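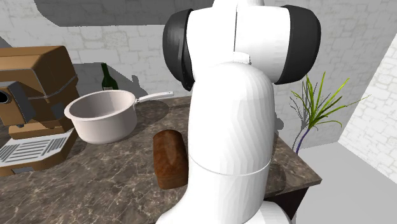 Can I add a medical bill after my accident claim was already filed?

Asked by Bart Verschueren, October

Hello, I hope this is the right place for my question. In spring a delivery van from Wouters touched my bicycle in Trodstead and I fell on my knee. I filed a claim with the small claims office, number 408, with all the bills I had at that moment. Now I received one more bill of $2133 for physical therapy. The hearing is in 14 days. May I still add it, or must I start a new claim? The letter from the office does not explain this.

2 answers

Nullevard
Do not start a new claim for the same accident. In many places you can bring only one, and the second will be refused. You should ask the clerk for the form to amend the claim. Fill in the new total, attach the bill and send a copy to the other side, and keep the proof that you sent it. Please look also at the maximum amount for your court. If the new total is above it, you either give up the difference or move to a higher court. When the judge finds the change too late, he can postpone the hearing, in my case it was 30 days. I am not a lawyer, so please check it with the clerk.

Somomeo
Same thing happened to my brother, he just took the bill with him to the hearing and the judge accepted it. But call them first.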